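The Shop That Sorts Every Bolt: An Afternoon at Grostier

October 17, 2020

If you grew up with a tub of plastic nuts and bolts, you already know the sound. It's a big, rattling, wonderful racket, and it was the first thing I heard when I walked into Grostier, a toy lending and repair shop squeezed between a bakery and a shoe store. A bin was being emptied onto the sorting counter at the back, and the owner was standing over it with sleeves pushed up, already picking through the pile.

"Sorry, I have to finish this one," she told me. "If I stop halfway I lose track and have to start over."

So I waited, and I'm glad I did, because I got to watch someone who is really good at a small job do it fast. Long strips went one way, short strips another. Bolts got a quick spin between two fingers before they were dropped in a tray. Anything with a bad thread went in a coffee can.

She asked me to leave her name out of this piece. She says people in town just call her by the shop's name anyway, and she likes it. She opened with two shelves of puzzles and a card table. Construction toys came later, and they have pretty much taken over! They fill the whole left wall now, and families borrow them for a month at a time, the same way you'd check out a library book.

"Puzzles are hard to lend," she said. "One piece goes under a couch and the whole thing is ruined. With bolts and strips, you lose one and you still have a toy. You can build something else. It forgives you."

I asked why she had landed on the chunky plastic kind, with the oversized bolts, when there are so many sets with motors and lights and apps.

"I have nothing against motors," she said. "We've got some. But watch a four-year-old with a bolt as thick as her thumb. She puts it through the hole, and it falls out the other side. She does it again. Then she figures out she needs the nut, and she needs one hand to hold it still and the other hand to turn. That's a huge thing to work out. I've seen kids spend an entire Saturday morning on one bolt, and they were thrilled."

She has strong opinions about threads. Coarse ones are best, she says, the kind where you can feel each turn catch. Fine threads look more like the real thing, but they cross easily, and a small child can't tell a crossed thread from a tight one. A crossed thread gets forced, a forced thread gets chewed up, and then it's off to the coffee can.

Nuts are another subject entirely. I had no idea there was so much to say about nuts. Six-sided ones are what adults expect, she told me, and they teach kids what hardware looks like. Square ones are easier to grip. The ones with a wavy or lobed outline are her own favorite, and she reached over to the tray and handed me one so I could feel how the fingertips settle into the dips.

"Close your eyes and tell me which one it is," she said, and then gave me another. I got it right. I got the next one wrong. She was delighted.

This is a game she plays with the kids, too. The parts go in a cloth bag, you reach in, you name the shape before you pull it out. Older kids have to name the number of holes in a strip by touch. She says the strips are harder than they sound, and after trying it I agree with her completely. I kept getting to the end and wondering if I had felt the same hole twice.

The bin she was sorting that afternoon had come from Marinho, a preschool across the river that closed one of its classrooms and passed along everything on the shelves. It was her largest donation so far. When she was done with all of it, the tally on her clipboard read 2291 pieces.

"I had planned on 2000," she said. "I bought trays for 2000. So now I'm short on trays."

Each lending kit at Grostier holds 85 pieces, in a zippered canvas bag with a card inside that lists what ought to be there. The number came from trial and error. Her first kits were bigger, and they came back a mess, with parts from three different sets mixed together and a crayon or two for good measure. Smaller kits came back clean, but kids ran out of nuts before they ran out of ideas. At 85, she says, you can make a decent crane and still have enough left over for a sibling to make something too.

The card is worth a mention. It has outlines drawn at full size, so a child can lay the parts down on the shapes and see what's missing. She traced them all by hand with a felt-tip pen. There are some wobbles in the lines, and one strip is drawn upside down compared to the rest, and she has never fixed it because the kids like to point it out to her.

"They come in and say, did you know this one is wrong? Every single time. I say, oh no, is it?"

I asked about colors. I figured they were just decoration, and I was ready to move on, but this turned out to be her favorite topic. Before she opened the shop she worked at Breltex, a fabric company, where she matched dye lots, and she still notices color before she notices anything else. She told me that she never sorts by it.

"If I put all the reds together, the child builds a red thing," she said. "If I mix them, they have to look at the shape. They look for a nut that fits, and it happens to be pink, and it goes on a green bolt, and now they've got something nobody planned. It's beautiful! I want the colors to be a surprise."

She does mix with care, though. A kit where half the parts are the same shade feels dull to her, and she'll pull a few and swap them out. She held two bags open side by side for me, one finished and one she wasn't happy with. I honestly could not tell what was wrong with the second one. She could, and she traded a handful of parts between them while we talked, and after that I thought I could see it too. Maybe!

On the last part of my visit we got to layout, meaning how you put the parts in front of a child to begin with. She feels that dumping the bin is fine at home and even fun, but it's a poor way to start a workshop. The noise is exciting for some kids and too much for others, and the small pieces end up at the bottom. For her workshops she spreads a sheet of plain paper on the table and sets the pieces out with space between them.

"Paper does a lot," she said. "It's quieter. The parts don't skate around like they do on a bare tabletop. And it tells you where the toy lives. When we're done, everything goes back on the paper, and then I can see it all in one look."

She prefers brown or gray paper to white. Pale blue or yellow parts can get lost on white, especially under bright lights, and patterned paper is hopeless. She also likes to put different kinds of parts near each other, a nut beside a bolt beside a strip, so that the first reach can go in any direction.

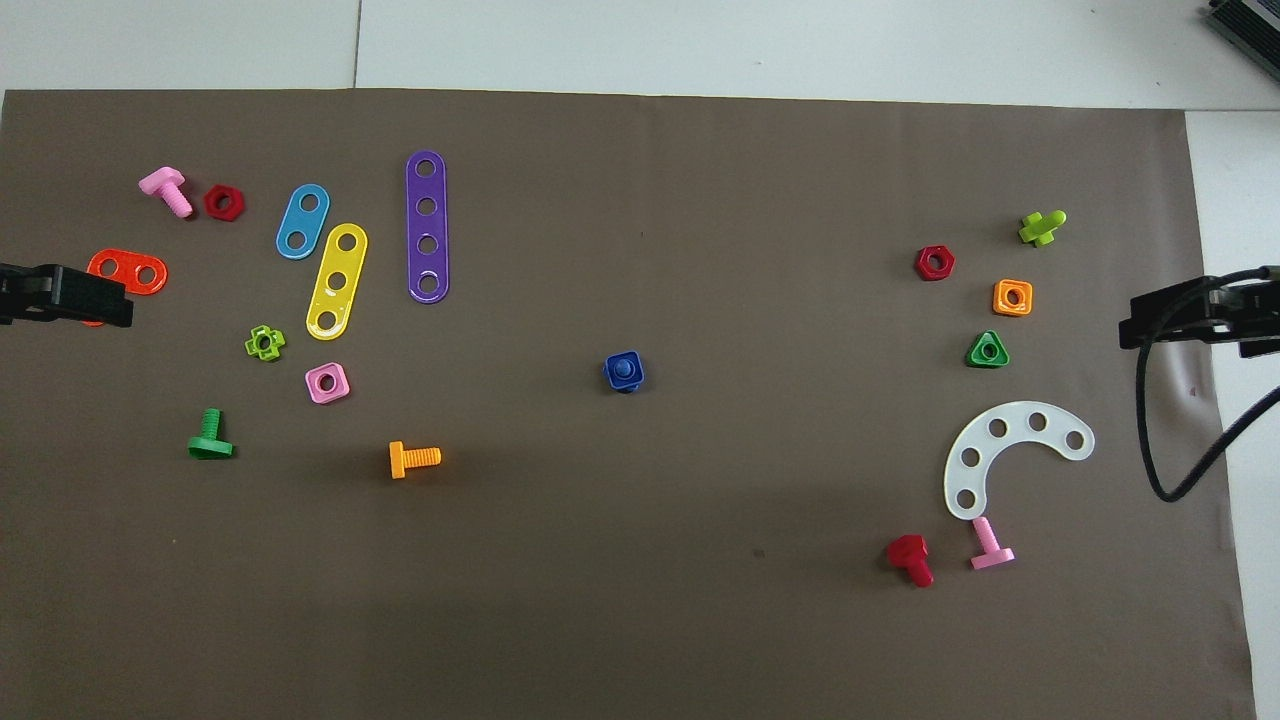
Strips, nuts and bolts laid out on plain paper over a white tabletop.

Her favorite first project is a propeller: one strip, one bolt, one nut. The trick is to leave the nut just a little loose so the strip will spin. A lot of grown-ups tighten it all the way down out of habit, and then the kids have to correct them. From there it's a short step to two strips joined at the end, which makes a hinge, and a hinge can be a mouth or a gate or a pair of legs. Three strips make a triangle. Four make a square that flops over when you push on it, and she loves that moment.

"They get annoyed with it," she said. "They tighten all the corners, and it still leans. So then I hand them one more strip and I don't say a word. Somebody will put it across the middle. It might take a while. I have coffee."

Long strips are the ones everybody wants, and they're always in short supply. They turn into swords almost immediately, but they're also the base of nearly every vehicle and the arm of every crane. She used to limit them to 2 per kit. She gave up on that rule over the summer after a girl brought back her bag with a drawing of a bridge she would have made if she'd had more. The drawing is taped up by the register.

Cleaning is simple. Everything gets a bath in warm water with dish soap, in a mesh bag, and then it's spread on towels overnight. Bolts need a pass with an old toothbrush to get the crumbs out of the threads. She skips the dishwasher after an unhappy experience with a load of strips that came out curved. (She kept those. They're in a bin marked "rainbows," and they get borrowed constantly.)

The coffee can has a future as well. Bolts with bad threads go to Pollach, the community workshop down the hill, where a group of teenagers is making a marble run out of them. She hasn't seen it yet and keeps asking for a photo.

Before I left she let me pack a kit. I laid the parts on the card one at a time, filled in the outlines, and came up one hexagonal nut short. I looked on the floor, I looked in the tray, I shook out the bag. It was in my jacket pocket, left over from the guessing game.

Grostier lends kits by the month, and first-time borrowers can stop in any afternoon except Monday to pick one out. If you have a bin of old construction toys in the basement, call ahead before you bring it over. She'll take it, but she needs to buy those trays first.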